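Agua fresca en la sala Presel

¡Ya tenemos botellas azules de agua en la sala! Se acabó lo de bajar con el vaso en la mano a media tarde (y volver con la mitad). Lucrezia Vitale se encarga del pedido con Larnmont, así que avisadla a ella cuando veáis que van quedando pocas. Los envases vacíos se devuelven, ¡no los tiréis! Y si traéis vuestra propia cantimplora, mejor todavía.
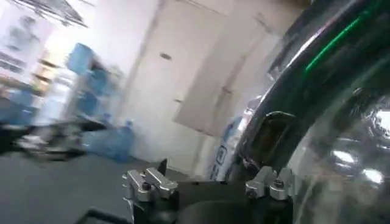

Turnos de mayo

La lista está colgada junto a la cocina. Quedan 9 huecos por las tardes, ¡animaos!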